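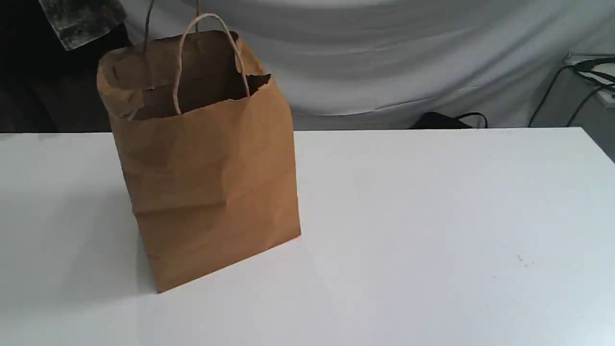

Do we order the second gripper now or wait until spring? Order it now, out of what is left of the year, and push the table and the second camera mount to May.

Thursday, December 30, 2021

I went back and forth on that all morning over two cups of coffee, so let me put down how I got there while I still remember. Abhishek and I sat with both quotes side by side. Lindport wants the whole amount up front but ships in 3 weeks. Pliston lets us split it over two invoices, which sounded lovely until we read the small print and found that fingertip pads are extra, and so is the cable from the wrist to the controller. Once you add those in, the two come out close enough that I would sooner have the one with the shorter wait.

Pads are what worries me most, to be truthful. I had them down as a one-time purchase and that was silly of me. They are a consumable, like tape or gloves, and they need a line of their own. I've put in 20 sets at the Nazari price and 6 spare screws kits, and if we end up with too many, well, they keep fine in a drawer.

Paper bags were the cheap part! A case of 308 with twisted handles from Amside, and it hardly moves the total. Shakuntala asked whether we should budget for plastic ones too, and I think she's right that somebody will want them by summer, but the handle pickup is the job we promised and I'd like the money to follow that first. Paper creases and the rims tear, so please don't be stingy about taking a new one out of the case.

Things I haven't priced yet: a proper cable tray for behind the table, a spare power supply, and shipping on anything heavy. Abhishek thinks shipping will be small. I remember the last time we thought so - I'm leaving a cushion in.

Shakuntala has the Lindport form and needs the account code from me before she can send it. I'll dig it out after lunch and tape a copy in on the next page.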